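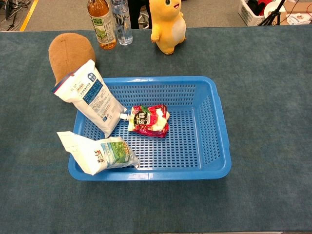 About Molora

We sort and pack small grocery orders. Drinks, spouted pouches, snacks, the odd soft toy for a kid's birthday. Started in September out of one room on Onuoha Street, one table, a stack of baskets. Now 323 regular customers and a bigger room, same table.

Every order gets its own basket first, then a box. Pouches go in flat if they fit, bottles wait on the side and get packed last. Bottles on top of pouches = mess, we learned that teh hard way.

Orders in by noon go out same day. Bulk orders of 100 items and up, call frist please.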